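Ridunell Community Help > Work and Workplace > New machines

Robot at our tray table, how do we share the work with people?

Posted by Gil-soo Hong, February

Good morning to all. I am shift leader in a small packing department at Kaltton. We handle trays which have the shape of a shoe. Until this winter two persons stood at the long yellow table and put the trays in a row, turned them the right way and passed them to the next station. On a normal shift they handled 374 trays.

Now we have a robot with two arms and two hands at the same table. It works slower than my people, but it does not need to bend over the table. Management wants that one person stays with it and the other one moves to the packing line. My colleagues are worried. One of them has done this job for many years, and she asks me what she is supposed to do all day, only look at the machine? I do not have a good answer for her.

I put four pictures so that you understand the work.

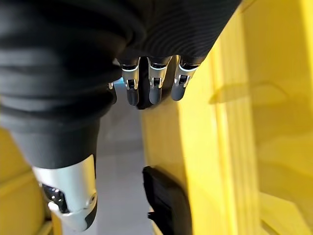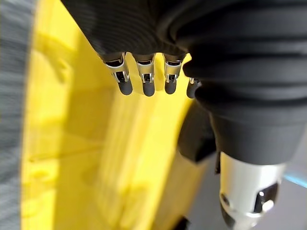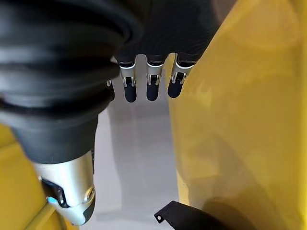
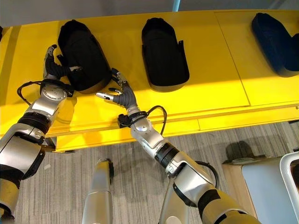
First three pictures: fingers of the robot from close. Last picture: both arms at the yellow table with the trays.

My two doubts are these. How do I divide the tasks so that the person is not only a guard of the machine? And should I still ask for the same count per shift? Thank you in advance for your patience with my English.

3 replies

Zerouali
Your English is fine. We had a similar change in our warehouse, with one arm and cartons, and I can tell you what we did.

For the first month we took away the count per person. If you keep the number 374 on the board, the person will push the robot aside and do everything by hand, and then you learn nothing. We wrote down only the stops and what kind of stop it was. In that month we had 51 stops, and most of them were because a carton was lying in a wrong direction before the arm came to it. Our operator saw this pattern before the engineer did. After that she prepared the cartons and decided when the arm may start. Her job title was changed and later also her pay, but for the pay we had to ask three times.

So ask your colleague to be the one who decides how the trays lie on the table and who writes the stop list. Also please change the two persons every two hours. To stand beside a slow machine is more tiring than it looks.

Pata
they will cut the second person by summer, same at my place. get it in writing

Gil-soo Hong
Thank you both. Zerouali, I made a stop list yesterday and my colleague has already corrected two columns of it. I will ask to remove the count until we have passed 1,256 trays with the robot, because this number is in the trial plan. They want up to 300 per shift later, we will see. Pata, I have asked for the paper. The manager says he will answer after lunch.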